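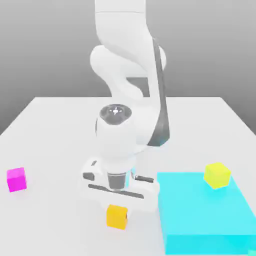

Ticket: Cookie money missing from card reader payout
Site: Mirnden troop booth, Prurnov payments
Status: open, waiting on bank

Hello again, and thank you so much for picking this up so quickly! I'll try to put everything in one place, though I do tend to ramble. Our girls sold cookies outside the Gallbridge market all through June, and the app shows a little over 3,000 dollars in card sales. The payout that reached us was short by 200. Five of the refunds, 40 dollars apiece, went to a card none of our families recognize -- and they all went through after 9 p.m., when the booth was long packed up and the girls were home in bed.

I've changed the password, signed every phone out, and filed a report with the Chowdary police desk, who were very kind about it.

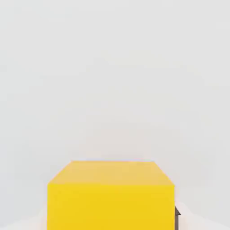
Georges Tarawneh: Thanks for the detail, it helps a lot. All five refunds came from one login that was added as a helper on your account. I've shut that login off and frozen refunds for now. Please send me the police report number when you have it, and don't delete the helper entry, as the bank will want to see it.

Will do! The number should come by mail. I've left the helper entry just as it was.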